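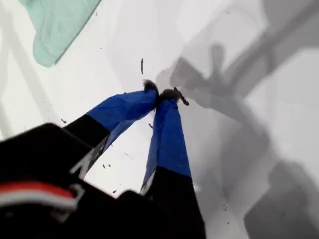
Home | Classes | Performances | Newsletter | Contact

Search this site

Spring show news from the Owino Dance Studio

Rehearsals for the spring show are under way and the cast lists are up in the hallway by the front desk. This year we are putting on "The Lamplighter's Daughter," a story ballet in two acts that our director, Puspita Oei, has been working on since June. It is a new piece for the studio. Families who have been with us for a while will know that we usually do a mixed program in spring, with each class showing one dance. This time every class has a part in the same story.

The plot is simple enough for small children to follow. A lamplighter in the harbor town of Drodska falls ill, and his daughter has to light the lamps before the fishing boats come home. She meets the wind, the fog and a crowd of moths on the way. Act one takes place in the town and act two on the sea wall at night. The running time is under two hours with the intermission, and that includes the curtain call.

We will be at the Nerkside Theater again. The hall seats 400, and the stage is deeper than the one we used before we moved there, so the corps scenes have room to spread out. Parking is in the lot behind the building. The side street fills up early, and cars left in front of the loading door will be towed by the theater.

There are 4 performances, two matinees and two evenings. The casts alternate, so please check the list before you buy tickets for grandparents. Every dancer in Levels 1 through 3 is in two shows. Levels 4 and up are in all of them. Pre-ballet children dance in the matinees only and are done by intermission. Their parents can pick them up from the lower dressing room at that point or leave them with the room helpers until the end.

Casting

The lead role of the daughter is shared by two dancers from the senior class. The Wind is danced by the advanced boys and girls together, and the Fog is a corps dance for the intermediate students, with long scarves. We tried the scarves in class and they take some getting used to. Students in Fog should practice with a light scarf or a pillowcase at home, slowly, with the arms held away from the body.

The Moths are Levels 1 and 2. The Lamps are the pre-ballet class. We also have roles for adults in the town scene, and no dance training is needed for these. You walk, you carry a basket, and you react to what happens on stage. Adult cast members need to attend the last four rehearsals and both dress rehearsals. If you would like to take part, leave your name at the desk. Last year two fathers signed up for the market scene and enjoyed it enough that they have already asked for parts again.

If your child was hoping for a different role, please give it a few days before you write to us. Casting looks at height, at who works well in a group and at which classes can rehearse together, along with technique. Puspita will talk with any student about what to work on for next time. She prefers to speak with the student first and the parent second.
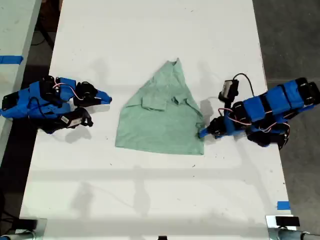

Rehearsal rules

Regular classes go on as usual through the rehearsal period. A student who misses class in the week before a rehearsal may be asked to watch and take notes. This rule has been in the handbook for years, but we did not always apply it, and last spring the group dances suffered. We will apply it this year.

Please arrive ten minutes early, with hair up and shoes on. Rehearsals run in scene order only in the last two weeks. Before that they are scheduled by group, and the calls change as scenes are finished. The call sheet goes out by email the evening before. If you have not been getting it, check your spam folder and then tell the front desk, and they will add you again by hand.

Excused absences are illness, a school concert or exam, and family emergencies. Birthday parties and sports practice are not excused. Each student may miss two rehearsals without losing a place in a dance. After the third, the teacher will decide. Both dress rehearsals are required for everyone, including the pre-ballet class, and they may run late. Send a snack that does not stain.

Phones stay in bags. Parents are welcome to watch the first dress rehearsal from the back rows. The second is closed so that the crew can stop and start as needed.

Costumes and shoes

Costumes are supplied by the studio and stay at the studio until dress rehearsal. The costume fee is on your spring statement and covers cleaning and alterations. Fittings are by class, during regular class time, and there is no need to book. If your child has grown a lot since the fall measurements, let us know now.

Every dancer needs the following of their own:
- pink or skin-tone tights with no holes, plus a spare pair
- clean ballet shoes, with the strings tucked in and not cut
- a plain leotard to wear under the costume
- hair net, pins and spray

Pointe shoes for the show should be broken in but not worn out. Senior students should plan on having two pairs ready. The Fog dancers wear gray canvas slippers, which we are ordering as a group, so please do not buy these yourself. We had three different grays on stage in one dance a few years ago and it showed from the balcony.

No nail polish, no jewelry and no watches on stage. Earrings that cannot be taken out should be covered with tape. Makeup for the younger classes is light and will be done in the dressing room. Older students do their own, and there will be a makeup class for anyone doing it for the first time.

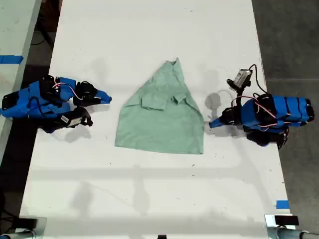 Music and sets

The score was put together by our rehearsal pianist from older dance music and two new pieces written for the sea wall scene. We will use a recording in the theater, as the pit is too small for a group of any size. Students can borrow the practice tracks for their own dances from the desk. Please do not post them online.

The set is a painted backdrop of the harbor and a row of lamps on stands. The lamps run on batteries and are controlled from the light booth, so the children do not have to switch them on themselves. They only need to reach them on the right count, and this has turned out to be the harder part. The Lamps and the lead dancers will have a few short extra rehearsals together on this scene. The dates will be on the call sheet.

We are still looking for a long wooden bench and an old rowing oar. Both will be returned after the last show. If you have either one and can spare it, call first so we can check the size.

Tickets

Tickets go on sale to studio families a week before they open to the public. You will get a link by email. Each family can buy up to eight seats per show in the first week, with no limit after that. All seats are reserved, and children over two need a ticket of their own. Prices are the same as last year.

Wheelchair spaces are at the end of row F and in the back row. These cannot be booked online, so please call the theater box office directly. The box office can also move your seats if stairs are a problem, as long as you ask before the day of the show.

We have set aside 100 seats at the first matinee for local school groups at a reduced price. Teachers who would like to bring a class should contact the studio. Puspita will visit schools beforehand to tell the story and teach a short piece of the Moths dance - this takes one class period and can be done in a gym or a cleared classroom.

Tickets can be exchanged for another performance up to two days before the show, if there are seats. There are no refunds. If you find you cannot use a ticket, the front desk keeps a waiting list and will pass your number along.

Photos and video

Photography and filming are not allowed during performances. The second evening will be recorded by Nillix, and families can order the recording from the form at the front desk. Orders placed before the show cost a little less than orders placed after. Class photos in costume will be taken before the first dress rehearsal, so that day's call time is earlier for the younger groups. Have your child arrive with hair done.

Help backstage

We need parents for the dressing rooms, the lobby table and the load-out after the final show. Each dressing room has to have two adults in it at all times. Room helpers cannot watch the show they work, so choose a date when you do not have seats. The sign-up sheet is next to the cast list. The load-out takes an hour and a half if enough people stay, and much longer if they do not.

Flowers can be left at the lobby table with the dancer's name on them. Please do not bring them backstage.

Questions about casting and rehearsals go to Puspita Oei. For anything to do with fees, costumes or tickets, ask at the front desk during class hours.

Share this | 4 comments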